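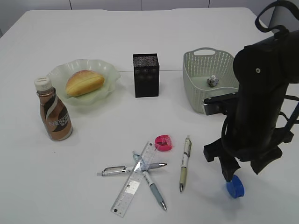 From: tehrani
To: desk-and-shelf list
Subject: Re: [desk] Shared table, what stays out and what goes away

Replying to the list because two other people wrote to me off-list with the same question.

On the April thread, Korum desk wrote:
> We have one long white table in the Tuduvstead room and it gets used for
> everything. People eat at it in the morning and write at it after that.
> By noon the pens are under the napkins and the scissors are gone. I have
> tried a drawer unit and a set of stacking trays. Neither lasted. The
> trays filled up with mail. What are the rest of you doing? I have 300
> to spend for the whole room and would like to keep most of it for
> chairs.
>
> Also, does anyone still use the Skoltent dividers? Ours will not stay
> up.

Taking the table first. I would skip trays. Anything flat and open collects paper, and once there is paper in it no one looks underneath. We went through the same thing and ended up with two containers, one tall and one wide, and a rule about which side of the table is for food.

The tall one is a black mesh pen holder, the square-sided kind. It takes pens, pencils, a ruler, and scissors if they are the small ones. Mesh is worth having over solid plastic. Pencil shavings and eraser crumbs don't sit in the bottom, and you can more or less see what is in it from across the room. Get one that is taller than you think you need. A short one tips as soon as a ruler goes in.

The wide one is a plastic basket with holes in the sides and a handle opening in the rim. Ours is pale green and lives on the right. Odds and ends go in there during the day: clips, wrappers, a charger, whatever was in somebody's hand. It gets emptied at 5. If an item is still in it after that, it goes to the shelf in the hall and the owner can find it there. Don't put a lid on it.

Food stays left. A plate, a drink, and that's all. I would use a dish with a raised edge for bread or anything else that sheds crumbs. A flat plate on a white table means wiping twice.
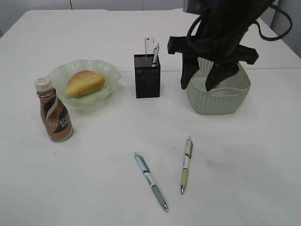 Bread and coffee on the left, pen holder farther back near the middle.

Some notes on the order we do things, as that was the other question I got:

Clear the writing things before the food. It sounds backwards, but a plate can wait and an uncapped pen can't. Pens and pencils go in the holder first, then the ruler down the side, then loose small stuff in the basket. After that you carry off the plate and the bottle and wipe the whole top in one pass. If your table is two sections pushed together, like ours, run a dry cloth along the join as well. Crumbs get in there and a wet cloth just packs them down.

The pen holder goes back to the center. We tried it at the end of the table and people stopped using it – too far to reach with a plate in the way.

Bottles with screw caps only on the writing side, if you have to allow drinks there at all. I gave up on banning them. Small coffee bottles are fine. Open cups are what ruined the last set of notebooks.

On cost, the holder and the basket together should leave your chair money almost untouched. Please don't buy the desk organizer with the compartments. The compartments are never the size of what you own, and the one in the Korum catalog does not come apart for washing.

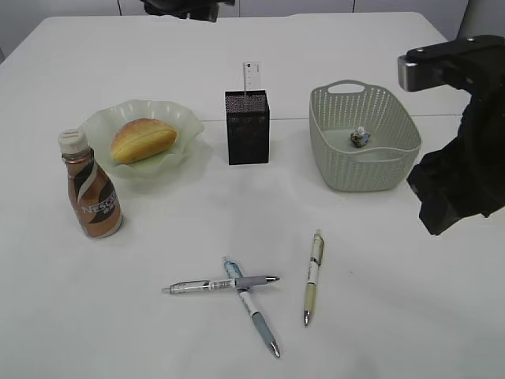 Korum desk came back with one objection, that a basket with no lid turns into a trash can within a week, and asked whether emptying it once a day had been enough for us. It was not at first. We did it twice a day for the first month, at noon and at 5, and then dropped the noon one when it stopped filling up. Real trash needs its own can within arm's reach of the table, or people will use whatever is closest.

As for the Skoltent dividers, ours fell over too. The feet are too narrow for a smooth top. We put rubber pads under them and that helped for a while, then we took them down and have not missed them. If anyone wants the set it is in the hall closet at Tuduvstead, pads included. Write to me off-list.

The archive for this list is over 3000 messages now and the search is bad, so if you are looking for the older thread on cleaning white tabletops, try "smudges" in the subject and not "stains". The short version is dish soap and a soft cloth, nothing gritty.

– tehrani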